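From: Chiharu Sugawara
To: Gusemham Stampers list
Subject: Re: August card swap, card base and inks

Augustina Agyeman wrote:
> My bases keep cracking along the fold. I am using the 211 gsm
> stock from Flallitz. Also, is the swap still two cards each?
> And can we heat emboss this time?

Augustina,

Still 2 cards per person, same stamp set on both. Replies to your other points are under the headings.

Cracked folds

The Flallitz sheet is short grain if you cut it landscape. Turn it, score with the grain, and fold away from the groove. Armelle Pons gets a clean fold on the same stock with a bone folder and one light pass.

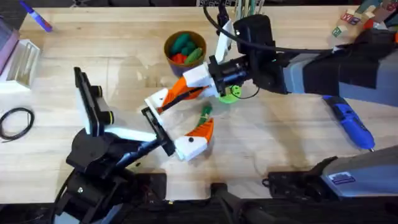 Inks

Baumgartner dye ink feathers on the uncoated side. Stamp on the smooth side and leave it ten minutes before colouring with alcohol markers. Pigment ink will smear under markers however long you leave it. Mohammed-Awal has tested both and his swatches are in the list archive.
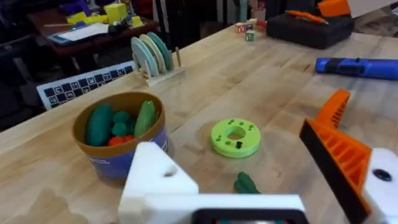
Can the sentiment be vertical?
It can, provided it reads from bottom to top and stays clear of the fold.

Embossing

Heat embossing is allowed. Keep the powder fine, and clear powder over coloured ink is acceptable. Do the embossing before any marker work, as the heat shifts the alcohol ink. Wipe the panel with an anti-static bag first.
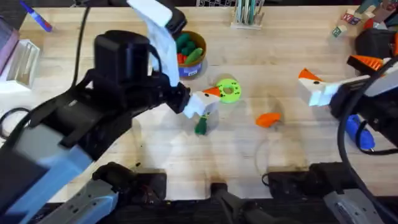

What size should the envelopes be?
C6, unsealed, with your name in pencil on the flap.

Parcels go to Candela Manzano at the Grangate address, same as last time. Put a stiffener in with them. Return postage goes inside the parcel, loose stamps in a small bag.

Chiharu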